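Subject: Re: [mollholm-owners] Selling without an agent – what did you have to do yourself?
Date: Thursday, June 4, 2020

On the owners' list, a neighbor on the Plarnix Lane side wrote:

> We are thinking of listing our place ourselves later this summer. Two
> agents have been through and both want a full commission, and one of
> them wanted us to replace the kitchen counters first. I know a few
> units in Mollholm have sold by owner. Can anyone say what the work
> was, in what order, and what you would pay someone to do next time?
>
> Also, does the association charge for the resale packet, and how long
> does it take to get it? We still have the old one from when we bought
> but I assume that is no good.
>
> We have the two-bedroom plan with the den, upper floor, carport side.

We sold our unit in the upper building by owner and closed in February, then bought the smaller one downstairs from where we had been. So I have been on both ends of this lately. I'll answer the packet question first.

The old packet is no good. The buyer's lender will want a current one, with the budget, the reserve balance, the insurance certificate and a statement that you are paid up. The association charged us $100 and the management office, Talidier, took two weeks. They will tell you less than that on the phone. Ask for it the day you decide to list. If a special assessment is voted in between, you have to get the statement page reissued, but they did not charge us again for that.

Now the rest, in the order we did it.

## Price

We looked at what had closed in the three buildings over the past year and ignored what people were asking. The county site has the recorded sales. Your plan with the den does not come up often, so you may have to work from the regular two-bedroom and add something. We paid for an appraisal before listing and I would do that again. When a buyer came in low we could send it to them, and the conversation got a lot shorter.

Don't count the carport in the square footage. One owner did and had to redo the listing.

## Attorney

Get one before you have an offer. Ours charged a flat fee for the contract, the disclosure form and the closing. We filled in the disclosure ourselves and she read it over. She had us add the dishwasher leak, which I had left off because it was fixed years ago. She said to list it with the date of the repair and keep the receipt handy.

## Repairs

I would not replace the counters. We had the same advice and skipped it. What we did do:

- Recaulked both tubs and the kitchen sink
- Replaced the bedroom door that never latched
- Painted the living room, hall and the smaller bedroom
- Had the furnace serviced and left the tag on it
- Fixed the bathroom fan, which the inspector would have written up

All of that came to less than $4000, and most of it was the painting. We used the outfit called Yusuf that did the stairwells in the upper building. They were on time. They want the furniture moved out from the walls before they arrive, and they will charge you if it isn't.

The inspector still found things. He wrote up a missing screen, a loose handrail bracket and the outlet by the laundry. We fixed the outlet and the bracket and gave the buyers a small credit for the screen.

## Listing and showings

We paid a flat-fee service to put us on the multiple listing. That part matters, as nearly everyone who came through had an agent and had found it that way. You will have to decide what you are offering the buyer's agent. We offered a little under the usual and I don't think it kept anyone away.

Showings were the tiring part. We did them in blocks, Saturday late morning and one weekday evening, and said no to most other times. Somebody has to be home to let people in, because the association does not allow lockboxes on the railings. That rule is on page 4 of the handbook and they do enforce it. The visitor spaces by the mailboxes are fine for people coming to look, but tell them not to use the numbered ones.

With things as they are this year you will also need to think about how many people you want inside at once. The state has its own guidance for showings and it has changed since we sold, so check the current version.

Things people asked us over and over:

1. What the dues cover. Have it written out. Water and trash are in, and electric and internet are not.
2. Whether they can rent it out later. Yes, but there is a cap and a waiting list. Send them to Talidier for the current number.
3. Whether the den counts as a bedroom. It does not. It has no closet and no window that opens.
4. Where their furniture would go. Leave a tape measure and a copy of the floor plan on the counter. Painter's tape helps too if you want to mark out a bed or a sofa. 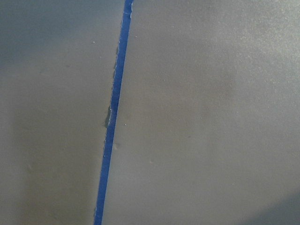 5. How noisy it is. We told them the truth, that you hear the road on the Plarnix side in the morning and not much else. The people who minded did not make an offer, and I would sooner know that early.

## Offers and closing

We had 2 offers. The higher one depended on the buyers selling their own house first, and we took the other. I don't regret it. From signed contract to closing went smoothly except for the lender asking for the association's insurance certificate a second time. Keep a copy of everything in one folder on your computer and you can answer that kind of thing the same day.

Call the utilities a week ahead. Cancel the autopay on your dues only after closing. We canceled early, showed up as behind, and had to get a letter.

## What I would pay for next time

The appraisal, the attorney and the flat-fee listing, same as before. I would also pay for the photos. We took our own and the rooms looked darker than they are, and after a week we had them redone by somebody with the right lens. The number of calls went up after that.

I would not pay for staging. We put half our things in storage and that was enough. For the den, take out whatever is in there now and put in a desk and one chair. Ours had been full of boxes and people walked right past it.

If you do end up going with an agent, ask for a shorter listing period than the one on the form. The one we talked to before deciding was willing to cut it down as soon as we asked.

I can send you our disclosure form with the numbers taken out, and the sheet we made about the dues. Write to me off the list. The attorney's contact is on the sheet as well.

– Upper building, now ground floor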